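How Do You Teach a Robot to Pack a Blanket?

A robot doesn't know how to close a storage bag. Somebody has to show it.
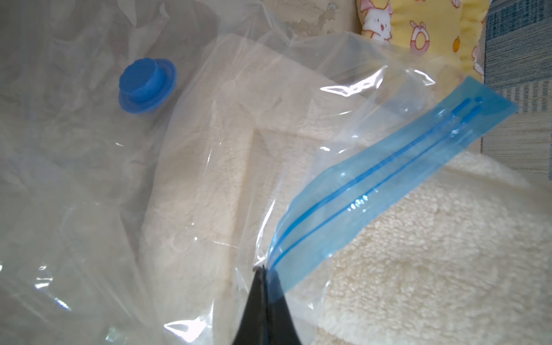

At Netby, that person is Jurgita Vaher. She holds a set of controls, and when she moves her hand, the robot's arm moves too. When she squeezes, its gripper squeezes. This is called remote control, or teleoperation.

Each time Jurgita does the job, a computer saves how the arm moved and what its camera saw. One try is called a demonstration. She does 40 of them for one task - that takes 2 days.

Plastic bags are hard for robots. The film is thin and shiny, and it wrinkles in a new way every time. So Jurgita starts from a different spot on each try.

Later, the computer studies all the tries, and the robot gets a turn by itself.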